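Search this site Search

Metal theft walk-round: Dulcombe Cemetery, my January check

I do this loop with a clipboard and a thermos, and I write down whatever I see (sorry for the rambling!).

[x] Main gate. Chain on, padlock shut. The Dukus lock is stiff again, needs oil.

[x] Vases, old section. All there on the two front rows. Back row has 2 empty sockets, and I've put both on the missing list for the police.

[ ] Plaques, east wall. Four screws backed out on the one by the yew. Could be frost, could be somebody with a screwdriver. Please look again next month!

[x] Register. We have 1,662 markers with metal on them and 35 still have no photo on record. Getting there!

[ ] Fence, Dravska Lane side. Loose panel, I could push it open with one hand. Wired it for now, but it wants a proper fix.

[x] Lights. Both on at 5 p.m., the shed one flickers.
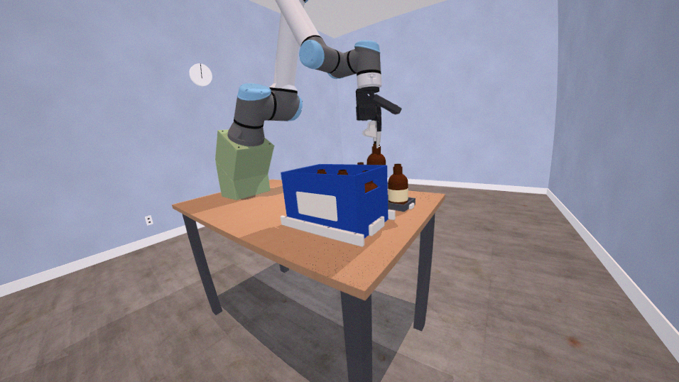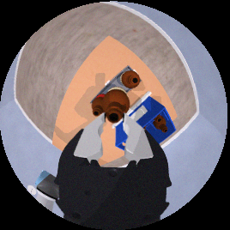
[ ] Tool shed. Hasp is fine but the hinge screws are on the outside, which drives me nuts. Fikre Hardware quoted us $50 for the tamper-proof kind and I say we just buy them.

[x] Warning signs. Readable, one is crooked.

If you see a van parked inside after closing, don't walk up to it. Get the plate if you safely can and call it in from the road.

Last updated: January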